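# In praise of the afternoon nap

I love naps, and I'm tired of being shy about it. I mean a real nap, with the shoes off and the curtains pulled, taken by a healthy adult at 2 in the afternoon for no better reason than wanting one!

I got the habit during a summer in Lidby, where the bakery shut after lunch and so did everything else. The first week it drove me crazy. By July I was out cold with the rest of the town, and I was reading more, cooking better and staying up late enough to hear the frogs. I've kept it going ever since – even through my years at Riltell, where I slept in my car with a sweater over my face.

My rule is 40 minutes. I've tried 90, and I wake up from those wonderfully rested but with no idea what year it is, so I save them for rainy days and head colds. Coffee comes after, never before (I know some people swear by the other order, and they're welcome to it).

What bugs me is how we talk about it. We "sneak" a nap or "give in" to one, as if it were a second slice of cake. Yet we'll brag about getting by on no sleep at all, which sounds miserable to me.

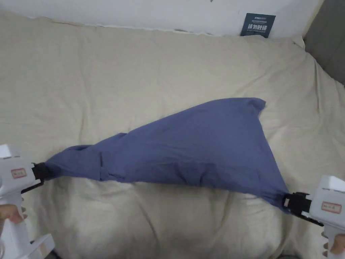 A nap doesn't ask much of a bed, either. People tell me they'd have to make it all over again afterward, and I say leave it! A pale duvet with its creases and lumps, like this one, is an open invitation, and I'd happily lie down right on top of it. You don't need fresh sheets or a special pillow. Take off your glasses, put the phone in another room and let the day go on without you for a bit. It'll still be there when you get up, and supper is hours away.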